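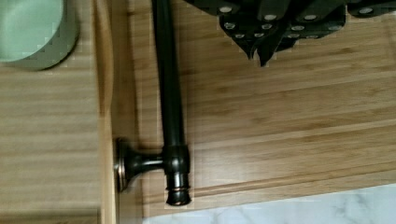

Bar on the board, gripper above it. Wrist cam.

Kitchen cell, Saturday, late morning

Wrist cam mount was loose again. Same two screws, same thread locker that I was promised would outlive me. Took the mount off, cleaned the holes, put the screws back with the blue stuff and waited the full time on the bottle for once. Cycle counter says 843 since the last time anyone wrote in this book that the mount was "fixed for good." The handwriting is mine.

While I was in there I checked every screw head on the fingers for creep. One had backed out maybe a quarter turn. Marked them all with paint pen so the next person can see it with a glance and needn't own an opinion.

The towel bar is still the part that shows up every sin we have. Dark finish, round rod, fat collar at one end, flange sticking out to the side. Grab it by the middle of the rod and the flange end wants to swing. Takumi's note says to grip nearer the collar, and he is right, which I have told him once and won't repeat. Dropped the closing force from 800 to 693 in the config. Units are whatever Gilter thinks units are.

Overhead cam next. Redid the counter calibration with the usual card. Worst error was at the back, along the tile. Those little squares are lovely in a kitchen and a misery for a corner finder.
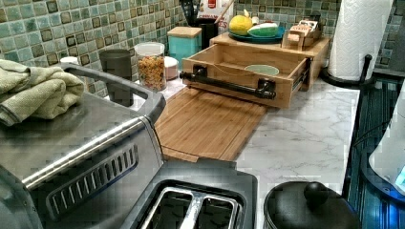

Tamsin Lyons wants it on record that the corner finder was fine until I switched it to the full view, and that cropping the backsplash out takes one line. She is correct about the line. I have added the line. Error at the back is now as dull as it is everywhere else.

Cables: the loop at the elbow had been rubbing. Sleeve is scuffed, nothing through to the wire. Turned the sleeve half around and retied it with more slack. Ordered a new one from Kikuchi, part ends in 332, so if a box turns up please do not put it in the box drawer, where boxes go to die.

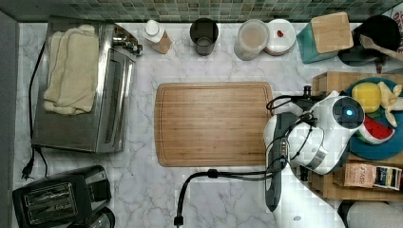

Overhead cam. Board clear, arm at the right.

Left to do:
- longer lead for the arm, or a clip to keep it off the counter
- Ayane to rerun the towel bar set with the new force
- check the paint marks Monday, before I start trusting them

Questions about the cell: leave a note in the bench book or ask Pascal Seidel. Back to top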